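Ten Days, One Notebook: My Travel Course Project Report

December 16, 2021

For our travel and tourism course we each had to plan a trip, take it, and then report on how the plan held up. I picked Wanport, a small harbor town on the coast, mostly for the seabirds, and I went in June with a budget I was sure would be plenty. Spoiler: it wasn't!
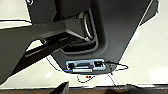
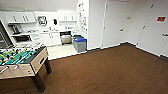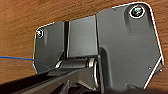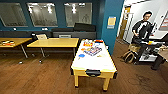 Details and wider views, same place, same day.

My question was pretty simple. Can a student see the nesting season at Wanport on public transportation, without a tour package, and still see as much as the package people do? I wrote down every ride, meal and sighting in a notebook and typed it up each night (well, most nights - I skipped two and had to piece them together from receipts).

Getting there. The bus drops you at the top of the hill and you walk down with your bags. I stayed at the Spahić guesthouse, which has 9 rooms and one very loud ice machine. Breakfast came with the room and it was huge, eggs and bread and some kind of plum jam I would happily eat every day of my life. I'd planned on buying breakfast in town, so that part of my budget came out better than expected.

The boat. There are two ways to reach the bird cliffs. The Ciltarex ferry takes you around the point and lets you off at a landing, and the package groups go on their own boat with a guide. The ferry only runs twice a day, and on my first try I missed the early one by the length of the pier. I waved. They did not come back. So I spent the morning on the harbor wall eating crackers and writing down gulls.

On my second try I made it, along with 20 other passengers, and wow. The sign at the landing says 2,000 pairs nest on the cliffs, and you smell them well before you see them. Puffins kept flying in low over the water with their feet sticking out. I stayed until the last boat and got a sunburn on one side of my face only.

Lidow trail. My plan called for the whole loop in one afternoon. That was too much. The back half is all loose rock and I kept stopping to look at seals, so I turned around at the lighthouse and did the other end the next day. If I were planning this again I'd put it down as a two-day walk from the start.

What I found. I saw nearly every bird on the package brochure except the storm petrels, which come in at night when the ferry isn't running. That's the big gap in the do-it-yourself plan. Cost-wise I came out ahead on the boat and the room, but I went over on food, mainly lunches and one fancy fish dinner that I don't regret.

Problems with my method: it's one person and one trip, and the weather was good almost the whole time. I also didn't keep snacks separate from meals, so those two are lumped together in my table. Next time, separate columns, and better sunscreen.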